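Trarnodex replacement finger pads, reviewed after a winter of fruit
Posted February 12, 2025

We run one arm with a two-finger gripper, and most of what it handles is produce. The pads take the punishment. I bought the Trarnodex pad kit in November after the edges on our first set got bad enough to mark soft fruit.

The kit is two pads, eight screws, a hex key and a folded sheet of instructions. The sheet is poor. It leaves out the tightening order, and I only got it right after Anikó Szekeres lent me her notes from the Idenon arm she looks after. Do the two screws nearest the tip first, finger tight, then the rest, then go round again with the key. If you start at the base the pad sits slightly proud at the top and the fingers don't close square.

Fitting took me 29 minutes for the pair, including cleaning old adhesive off the fingers. After that you need to reset the closed position and bring the grip force back up slowly. I start low with something firm – an apple is good – and only move to thin-skinned fruit once the close is repeatable.

Grip is good. Waxy skins were my worry, and they gave us fewer slips than the original pads did. The coating is the weak point. The corners go first, then the inner edges, and small chips leave a rough lip that you have to take down with fine paper. I do that every 200 picks and wipe both faces while I'm there. Our first pair lasted 960 picks before I swapped them. The sheet promises 1,000, so I can't complain much.

Csaba Kun prefers the softer Zoëga pads and he has a point for berries, but they tear on basket rims. For mixed fruit I would buy the Trarnodex kit again, though I'd like to see the pads sold singly. One side always wears faster.
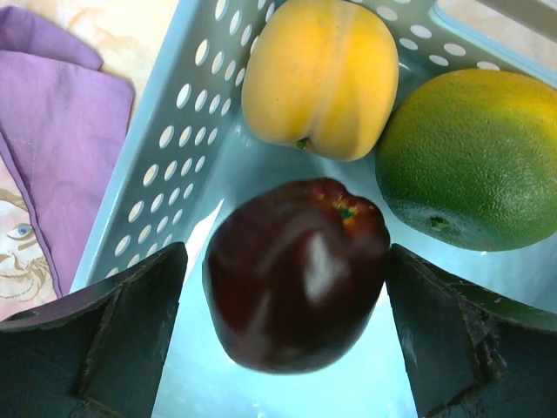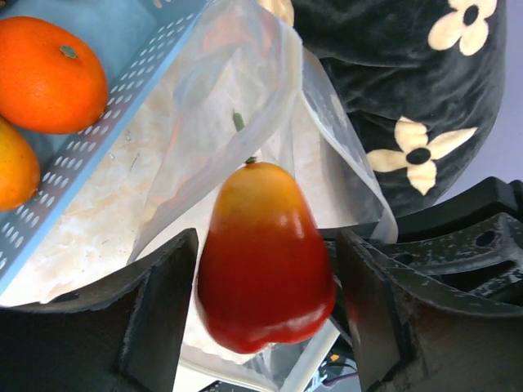
Apple in the basket, and a wax apple in the grip. Both show the wear on the fingers.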